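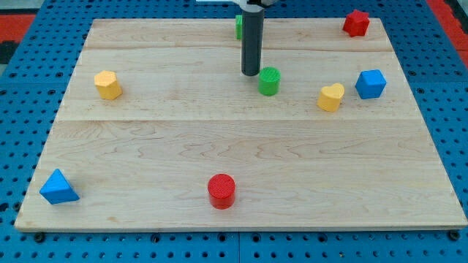
Sorting out the shape blocks

May 17, 2019

I finally went through the plastic blocks this morning. They had been in the bottom drawer since December, mixed up with pens and old batteries, and I wanted to see what was left of the set.

The star, the heart and the hexagon are all fine. So are the cylinders. I'm fairly sure there was a second star once, but I've looked under the bench and behind the radiator and I'm not buying another set for one block.

I washed them in warm water with a drop of washing-up liquid. The textured tops hold on to dust, so an old toothbrush is best. Leave them on a towel overnight.

The maple board got a wipe and a thin coat of oil last month and doesn't need doing again yet. It came from Leneck and cost 58 pounds, delivery included. The blocks are going in a lidded tub now, on the shelf above the paint. Next job is the drawer itself.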